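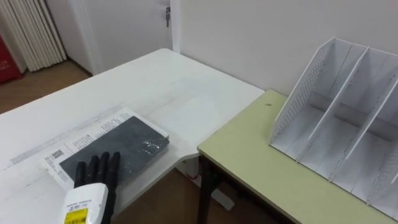

4. Setting up your paper catalogue

Before you scan anything, give yourself a clear bit of table. I use the Rirko app for the database and a Fenov flatbed for the scans, but any pair will do for this chapter.

4.1 Open Rirko and choose New Collection. Give it a boring name you'll still understand in two years (mine was called "stuff" and I regretted it by February).

4.2 Under Numbering, turn on leading zeros. Do it now! I left it off and had to rename 234 records by hand, with item 9 sorting after item 89 the whole way down.

4.3 Set your default location. I go room, shelf, slot, so a manual might live at Study / B / 2. Keep it short, you'll be typing it a lot.

Note: Rirko won't let you merge locations later. You can rename one, but every record stays where it was.

4.4 Pull out one book and one bundle of papers and enter them as test records. Fill in title, format, condition and location, then hit Save and Close. If the Save button's greyed out, you've missed the format field — it's always the format field.

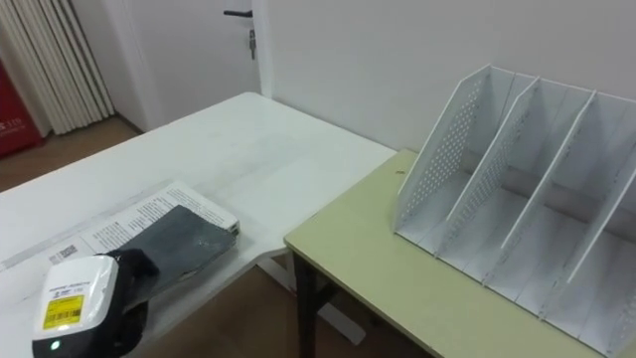
Dark cover, printed booklet underneath.

4.5 Scan the title page at the Medium setting. High looks lovely, but my collection is 1,134 items and the files got enormous.

Caution: take out staples and paper clips before anything goes on the glass. I've got a scratch right across the middle of mine, and it turns up on every single page.

4.6 Pencil the record number on the inside back cover, bottom corner. Never use biro, and never put sticky labels on anything older than you are. Güven Işık talked me out of labels altogether and he was right.

4.7 File the loose papers upright, numbers facing you, and leave some slack so you can get a finger in. The Guerra folders are a touch too tall for some racks, so measure first.
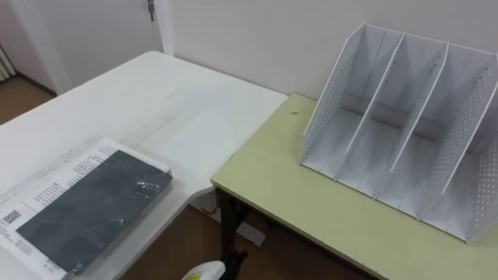 4.8 Back up. Go to Collection, Export, and save a copy somewhere that isn't the same computer. I do mine Monday mornings with a cuppa, and it takes roughly two minutes.

Ultstead Home Archive Guide | Contact us | Copyright Ultstead | Back to top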